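Dallik Carousel Utensil Stand
Owner's Guide, Section 4: Hanging Your Utensils

By now you have finished Section 3 and own a utensil stand that stands. Congratulations. Some readers of the first edition treated this as the end of the project, put the guide in a drawer, and later wrote to us about clattering. Section 4 was written for them, mostly by Augustina Abugri, who answered the letters.

Before you begin

You will need the assembled stand, a dry cloth, and whatever you plan to hang. Leave the stand bare for now. If you have already hung your ladle because you couldn't wait, take it down again. We'll pretend we didn't see.

Check that the round knob at the top is snug. Finger-tight is right. Frans Groen in our workshop once used pliers on his, and it is now a permanent feature of the Groen household.

CAUTION: Do not lift the stand by the hooks. Lift it by the pole, low down, with your other hand under the base.

4.1 Choosing what goes up

The rack suits utensils with a hole in the end of the handle. This sounds obvious, and it still accounts for a good part of our mail. A utensil without a hole cannot be hung, however firmly you believe in it. Wedging the neck of a fork between two spokes will hold it until dinner guests arrive.

Good candidates are skimmers, ladles, slotted turners, pasta servers and serving spoons. Poor candidates are knives (please), whisks with a loop too thick for the hook, and the cast-iron thing you inherited.

Note: If the hole is clogged with dried batter, clean it before you decide it is too small. A toothpick will do.

4.2 Hanging the first utensil

Start with the skimmer. It is light, it is wide at the bottom, and if it fits you'll have learned most of what there is to learn.

1. Set the stand on a flat surface with clear space on all sides. Wipe the base and pole with the cloth. Fingerprints show on polished metal and will go on showing for as long as you own it.

2. Turn the rack until an empty hook faces the side you are working from. Reaching across the pole is how elbows meet ladles.

3. Take the skimmer by the handle, between thumb and finger, with the bowl hanging down. Grip below the hole so that you leave the hole clear. People will insist on covering the hole with a thumb and then looking for it.

4. Bring it in beside the rack with the bowl just clear of the table. If the bowl drags, you're too low. If it rings against the pole, you're too close.

5. Raise the handle until the hole is a little higher than the tip of the hook. Tilt the top of the handle toward the pole.

6. Pass the hole over the tip and lower it into the curve. Let go when you feel the hook take the weight. Letting go earlier is quicker and considerably louder.

7. Keep your free hand low and near the base, ready to steady things. It does not need to do anything else.
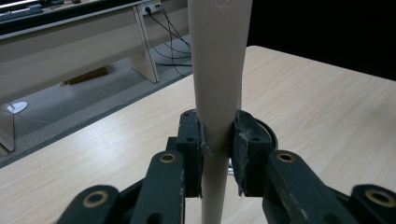
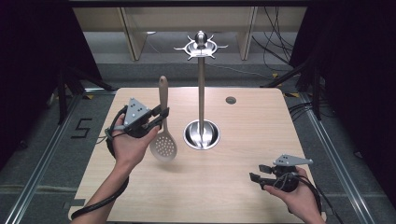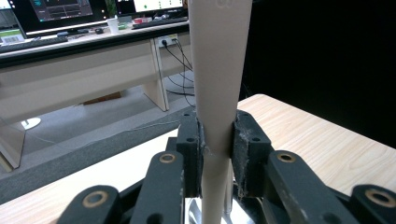 Fig. 4-1. Tapered beige piece held upright (first and last views); skimmer beside the stand, hooks still empty (middle view).

Note: Many handles taper. Hold yours where you can keep it upright without squeezing. If it swings like a pendulum, move your grip closer to the top and wait for it to calm down.

4.3 Adding the rest

8. Hang the second utensil directly across from the first. Two heavy spoons on neighboring hooks will pull the rack to one side, and you will spend the evening wondering whether your counter is level.

9. Continue in opposite pairs. Put anything with a wide bowl next to something narrow. Two wide bowls side by side will knock together every time you turn the rack, and one of them will be the one you wanted.

10. Give the rack a slow quarter turn. Listen. A soft tap is normal. A crash means you should go back to step 8.

11. Check that nothing touches the table. A utensil that rests on its bowl isn't hanging, it is leaning, and it will slide off the hook when bumped. Move it to a rail, a crock or a relative.

CAUTION: Do not spin the rack for amusement with utensils on it. We know you will. Please move the glassware first.

4.4 Taking one down

Lift, tilt away from the pole, and bring it out. The order matters. Pulling straight out drags the hook along for the ride, and Mererid Phillips has a drawer of bent ones that customers have kindly returned.

Put each utensil back on the hook it came from, or don't. Household opinion on this is divided and we don't take sides in the guide. (In the office, Femke Mulder labels hers. Tuấn Lý has been seen moving the labels.)

4.5 If something is wrong

The rack wobbles: Tighten the knob by hand. If it still wobbles, repeat Section 3 from the pole onward, this time with the washer.

The utensil falls off: Look at the hole. If it is larger than the bend of the hook, turn the utensil to face the other way and try again.

The pole leans: Check that the base is sitting flat. Crumbs count.

You have one hook left over: Leave it. Something will turn up.

Replacement hooks are part no. 615. The knob is part no. 213 and comes with its own washer, in case you are reading this because of the first entry above.

Continue to Section 5, Cleaning and Polishing, when there is something to clean.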